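ok so the landlord letter came today. rent on the shop goes up 900 a month starting in November. no warning, one page, not even signed properly

for anyone new - Julevis is the little grocery and coffee place on the corner in Iditz. I've been going there since school. Jana Hagedorn runs it, I do the books two evenings a week

spent all morning on the phone. Böttcher (they own the building now) say the old lease ran out and theyre "adjusting to market". market of what?? half the street is empty

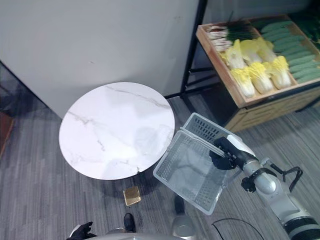
the marble table. best seat in town

anyway. petition is at 1,147 names as of lunch, which is more than voted in the last council thing I think. paper sheets are still at the bakery and the library if you dont do online

what we're asking for - a 10 year lease, and the raise spread out over the first few years. thats it. not free rent, not a favor

Jeron moved out of number 16 last spring over the same kind of letter and that window still has paper on it. so who won there
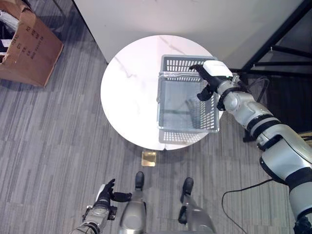 Ottmar Reinholz writes: "I signed, but has anyone had a lawyer look at the old lease? Mine had a renewal clause on the back page and I only found it by luck."

good point Ottmar, going thru it tonight, back pages too. if you rent from the same people and have an old contract please send me a scan

meeting is Thursday, November 16, 2023, at 7 in the school gym. bring a chair if you can, they only have the low ones

more tomorrow, gotta run

Last updated: yesterday, 9:42 pm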